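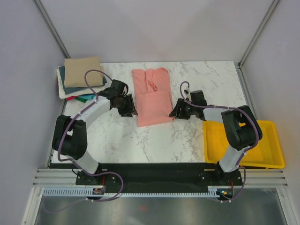 The owner of the laundry-folding rig at Karkeck, a shared workshop behind a tile store, would like it known that he can fold a shirt himself. "I'm quite good at it," he says. "Twenty seconds. The machine takes a bit longer."

How much longer?

"We're at 274 seconds. It was worse in February."

He calls the build Ciron and talks about it the way people talk about a dog that failed obedience school. It has two arms, one yellow tray and a marble-patterned top that he picked for looks and has regretted ever since. "Pale cloth on a pale table. I'd owned eyes for years at that point." The salmon-pink piece gets most of the practice now.

The walls came later, after a neighboring bench complained about elbows. The purple cables were a choice too. "They were on sale. Then you route them in big loops so the wrist can turn, and suddenly it's a style." He has redone the clips 15 times and expects to redo them again.

His budget was 2000 dollars. Asked what he spent, he gets up to make coffee.

The software is another matter. He steers both arms through a fold by hand, saves the run, and lets the program, which he named Mathur, try to copy him. The last batch had 28 runs in it. "It learned my hesitation perfectly. It goes in for the sleeve, stops, thinks about its life, backs off. That's me. I do that."

His partner has asked whether it could do towels. He says towels are on the list, under fitted sheets, which he has put there mostly to frighten himself. Before either of those he wants to replace the left gripper's pads and find out what keeps squeaking.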